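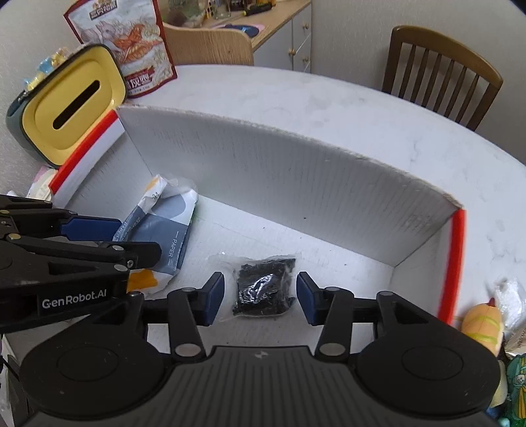
Skurik open box, white board

A shallow tray-style box for sorting and handing over small items on a table or counter. The board is white with fine corrugated lines. It has no lid, and the walls are low enough to reach over from any side.

What it suits
Pocket tissues, small clear packets of dried food, wrapped sweets, sachets and little soft toys. A tissue packet can lean in a corner and still be picked up easily. Flat packets should go in the middle, where fingers can get under the edge.

Ordering
Sold flat in packs of 20, or by the carton of 500. Fold along the scored lines and tuck the corners in. No tape needed. Allow roughly 5 working days for cartons. Single packs usually leave our Bradholm store sooner. 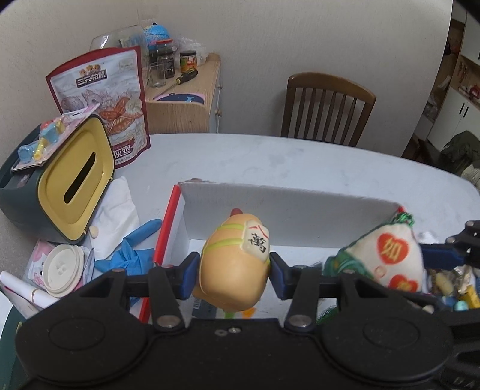 Taller things such as tissue boxes and snack bags are better kept on the table beside the box. Cloth sachets with tassels or fringe can lean against a raised flap so the trim doesn't get crushed.

Care
Wipe with a dry cloth. Scuffs show on white board and don't come out. Keep away from sinks and wet glasses. Store unused boxes flat, no more than 6 packs high.

Returns
Unopened packs can be returned to the store. Write to Rhonda Thibodeau at the order desk with your order number. Carton orders placed in January go out after the stock check.

See also: Amia paper liners, Pap rubber bands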